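A day out at Mundby's open day

4 min read

I'd been meaning to get to one of Mundby's open days for years, and every summer something got in the way (a wedding, a broken boiler, another wedding). So when my cousin offered me a lift up on 4 Aug 2023 I said yes before she'd finished the sentence. I don't even support them! I just like rugby league grounds, and this one might not be there much longer.

We got in just after the gates opened and joined a queue for bacon rolls that went halfway along the touchline. The place is lovely in a scruffy sort of way – one proper stand, grass banks on the other three sides, and a scoreboard still worked by hand from a hut on stilts. They let children climb up and change the numbers, so for most of the morning the score was 257 to 7 and everyone seemed very happy with it.

The tour was led by Firdevs Tatlı, who runs the money side of the club and talks faster than anyone I've ever met. She took us through the away dressing room (tiny, on purpose I suspect), the physio room, and a corridor with team photos going back further than the paint. Then she sat us all down in the bar and gave us the accounts, more or less, which I hadn't expected to enjoy as much as I did.

The short version is that the club lost its share of the central payment when the league cut the pot, and shirt sponsorship from Hatiteo only covers part of the gap. Full-time contracts have gone from the reserves altogether. The first team are still paid, but most new deals are for one season, and five of the squad have picked up part-time jobs in town. One of the props drives a bread van. He was on the coffee stall that day and makes a very decent flat white, by the way.

Someone asked about the merger with Skekley and the room went a bit quiet. Firdevs said the two boards had met in April, that they'd talked about sharing a training ground, and that a joint team had not been voted on by anybody. A man behind me muttered that he'd sooner watch bowls. I think he meant it.
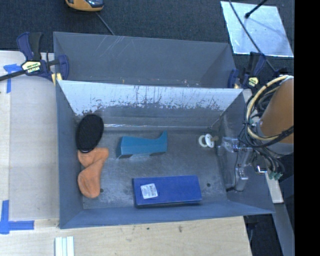
Can you still buy a season ticket if the merger talks carry on?

They're on sale as normal from the club office, and the club has promised a refund for any home match that gets moved to Skekley.

After lunch there was a touch rugby game on the main pitch, first team mixed in with whoever fancied it. My cousin fancied it. She got four touches of the ball and has mentioned every one of them since. I stayed on the bank with a curry from the Kırmızıgül van, which was parked by the turnstiles and had the longest queue of the day – worth it for the flatbreads alone.

We left when they started rolling up the marquee. I bought a scarf on the way out, and I've looked up the fixtures, and the first home game I can get to is against Skekley.

Recent posts
Three grounds in one weekend
Why I gave up my armchair for a grass bank
The best and worst pies of the season
Getting to away games without a car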